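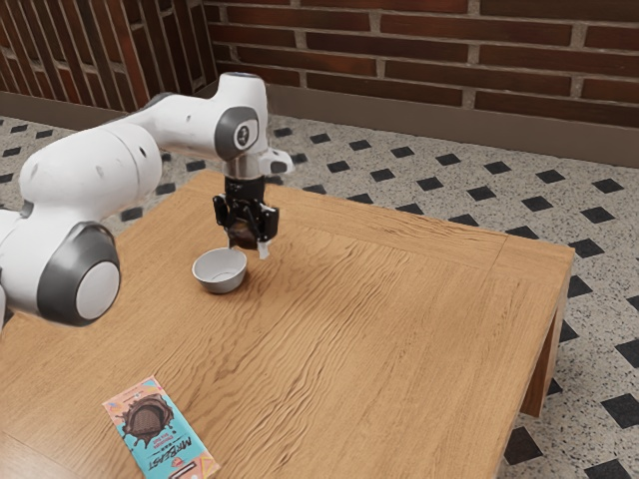 カーブのあるバインディング、苦手な人いますか? はい、私です。というか、去年までの私です。テーブルランナーの両端を丸くカットしたのはいいけれど、縁のところでバイアステープがヨレヨレになって、結局ほどいてまっすぐに切り直した……というのを三回やりました。三回ですよ!

今年に入ってようやく「あ、これなら毎回いける」というやり方に落ち着いたので、忘れないうちに書いておきます。ミシンで表に縫い付けて、裏は手まつりで仕上げるタイプです。全部ミシンで済ませたい方は後半だけ読み替えてくださいね。

■ 用意するもの

・キルティングまで終わったランナー本体(私のは長さが155cmあります)
・バインディング用の布 50cm
・カッティングマットとロータリーカッター
・45度線の入った定規
・仮止めクリップたっぷり
・手縫い針、指ぬき、バインディングと同じ色の糸
・消えるペン
・丸いお皿(カーブの型にします)

クリップは手芸店で380円の小袋を買ったのですが、ぜんぜん足りなくて、二袋目を買いに走りました。最初から二袋でいいと思います。糸はKilixの細めのポリエステルを使っています。綿糸でもかまいません。私は手まつりのときに糸がよく切れる人なので、ここだけはポリエステルです。

布は無地でもいいけれど、斜めに裁つとストライプがキャンディの棒みたいになって本当にかわいいので、一度は試してほしい! 今回はCidicoというお店で見つけた、生成りに細い紺のストライプにしました。1メートル800円の端のほうに積んであった生地です。もう一本買っておけばよかった。

■ 1. 角を丸くする

お皿を本体の角にぴったり当てて、消えるペンでなぞります。小さいカーブほど難しくなるので、初めてなら直径が大きめのお皿で。私はケーキ皿でやって泣いたことがあるので、今はディナー皿一択です。

線を引いたら、切る前に線の内側3mmのところをぐるっと粗めのミシンで縫っておいてください。表布とキルト綿と裏布がバラバラに動くのを止めるための縫い目です。面倒でも飛ばさないで! 縫えたら線の上をハサミで切ります。ロータリーカッターだと私は必ず行きすぎるので、ここはハサミ。

■ 2. バイアステープを裁つ

布の耳に対して45度に定規を当てて、幅6cmで裁っていきます。二つ折りにして使うダブルバインディングの幅です。もっと細いのが好きな方は5.5cmでもいけますが、裏に折り返すときに布が足りるかどうか、端切れで試してからにしましょう。

裁った布はもう伸びる気満々なので、そっと扱います。ハンガーに引っ掛けておくのはだめ。自分の重みで伸びます(やりました)。平らに重ねて置いておくのがいちばんです。

必要な長さは、本体のまわりの長さに30cm足したくらいを見ておけば安心です。カーブのところは巻き尺を立てて沿わせると測りやすいですよ。

■ 3. つなぐ

テープの端どうしを中表で直角に合わせ、斜めに縫います。両端に小さな三角がぴょこっと出る位置が正解。ぴったり角を合わせてしまうと、開いたときに段差ができます。縫い代は0.6cmで、アイロンで割ってください。割らずに倒すと、そこだけボコッと厚くなって、あとでミシンの押さえがつっかえます。

全部つながったら、外表に半分に折ってアイロン。すべらせないで、上から押さえては持ち上げ、押さえては持ち上げ、です。スチームもほどほどに。私はここが一番好きな工程で、お気に入りのラジオを流しながらのんびりやっています。
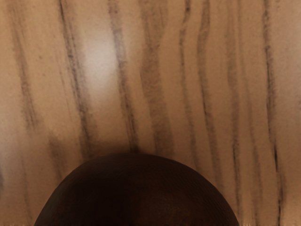
アイロンが終わったテープは、厚紙の芯にゆるく巻いておくと絡まりません。きつく巻くとやっぱり伸びるので、ふんわりと。

■ 4. 本体に縫い付ける

いよいよです。縫い始めは必ず直線のところから。長い辺の真ん中あたりがやりやすいです。テープの端を20cmほど縫わずに残して、布端とテープの裁ち端を合わせ、縫い代1cmで進みます。

直線のところはテープをほんの少しだけ張り気味に。そしてカーブに入ったら、引っ張るのをぴたっとやめます。これが私の失敗の原因でした。カーブに沿わせようとして、つい引っ張っちゃうんですよね。そうするとテープの外側の折り山が足りなくなって、裏に返したときに縁が内側に巻いてしまうんです。

カーブでは、テープを気持ち「送り込む」つもりで、クリップを2cmおきに留めます。多すぎるかな?と思うくらいでちょうどいいです。ミシンの速度は一番遅くして、数針縫ったら針を下ろしたまま押さえを上げ、本体を少し回す。また数針縫って、回す。気の長い作業ですが、角が丸い部分なんて全体から見ればほんの少しです。お茶を飲んでから取りかかりましょう。

送り歯の目盛りだけだとカーブでずれるので、私はPlistikの磁石つきガイドも使っていました。でもカーブに入ると本体がガイドに当たって回しにくいんです。直線はガイドあり、カーブは外して目で見ながら、が今のやり方です。

■ 5. 端の始末

縫い始めまで25cmくらいのところでいったん止めます。残したテープ同士を重ねて、重なりがテープを広げた幅と同じ、つまり6cmになるところで切ります。あとは3と同じように中表で直角に合わせて斜め縫い。ねじれていないか、縫う前にクリップで仮止めして確かめてくださいね。私は今でも二回に一回はねじります。

つながったら縫い代を割って、残りの部分を縫い付けます。

■ 6. 裏に返してまつる

縫い代の厚みを見て、はみ出している綿があれば切りそろえます。ただし切りすぎ注意。バインディングの中にちゃんと綿が詰まっているほうが、ふっくらしてきれいだし、長持ちします。外向きのカーブなら切り込みは入れなくて大丈夫です。

テープを裏に折り返して、ミシンの縫い目がちょうど隠れる位置でクリップ。折り山を小さくすくいながらまつります。針目は3mmくらいを目安に、カーブではもう少し細かく。たるみが出たら、目打ちの先でちょんちょんと寄せてから縫うと、タックにならずに収まります。

最後に裏から軽くアイロンを当てて、完成!

■ よくある「あれ?」

カーブが波打つ:本体側が伸びています。1の粗ミシンを飛ばしていませんか。少しの波なら、霧吹きをして平らな場所で乾かすと落ち着くことがあります。

縁がお椀みたいに反る:テープの引っ張りすぎです。残念ながらそこだけほどいて縫い直すのが早いです。全部ほどかなくていいですからね。

裏で縫い目が隠れない:縫い代が1cmより広くなっている可能性大。次は気持ち狭めに縫ってみてください。

ストライプの向きがつなぎ目で変わる:裁つときに、斜めの向きが左右混ざっています。布を折って裁つと起きやすいので、柄物は一枚に広げて裁つのがおすすめです。

今回のランナーには「Cáceres」という名前をつけました。赤茶と砂色の四角をつないでいたら、いつか行きたい石畳の街みたいになってきたので。次は同じ配色でクッションを作る予定です。丸いクッションなので、またバイアステープをたくさん裁つことになりそう。7月までには仕上げたいなあ。

わからないところがあればコメントで聞いてください。内向きのカーブ(スカラップの谷のところ)は縫い方がちょっと違うので、また別の記事で書きますね。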